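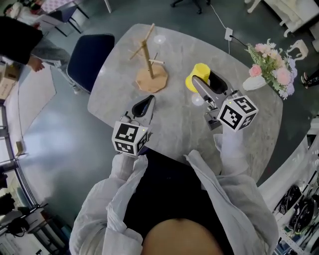

The yellow cup on the marble-patterned table.

28 June 2025

3 min read

I slept badly again and was awake before the birds. In Skoltholm there is almost no night at this time of the year, and the curtain in my room is too short for the window. I lay and listened to the fridge and repeated my verbs.

I have now been learning the language for 241 days. I write the number in the back of the vocabulary book every evening, under the new words. My aim is 3000 words before the exam in August. The first 1000 came quickly, with a speed which made me proud, and after that everything became slow. The words I learn now are the ones people use only once a week, so I forget them between two uses. This week I lost the word for "threshold" and the word for "to borrow", which I need often.

In the morning I took bus 43 to the market. I wanted to buy cherries and to do the whole purchase without one word of English. I had prepared two sentences on the bus. The woman at the stall asked me something I had not prepared, and I said yes. So I came home with two kilos of cherries and a bunch of dill. I don't like dill very much. Still, it was a yes in the right language, with the right melody, and she did not change to English. I put it in the book as a success.

After that I went into Frerichs to ask for the grammar book I ordered. It has not come. The man in the shop explained the delay to me very fast and I understood the beginning and the end. I think it is stuck with the publisher. It could also be that the publisher has moved. I will ask again next week, and I will first look up the word for "delivery".

Lunch was bread, cheese and cherries. I called my mother in the afternoon. She says that my own language has become strange, that I put the verb in a foreign place and make pauses where there were none before. I was a little hurt. I was also pleased, if I am to be truthful here, and I did not tell her that. When I hung up I tried to tell the same conversation to myself in the new language, walking up and down in the kitchen. I managed until the part about my aunt's roof. I do not know any words for roofs.

In the evening it rained and I read one chapter of the children's book about the island of Zarnora. The island is full of goats that can talk, and they talk more politely than anybody I have met here. I looked up nineteen words and wrote down only the useful ones. "Hoof" I left out.

Tomorrow I want to walk to the lake at Seter if the path is dry. I must also wash the blue sheets and find something to do with the dill.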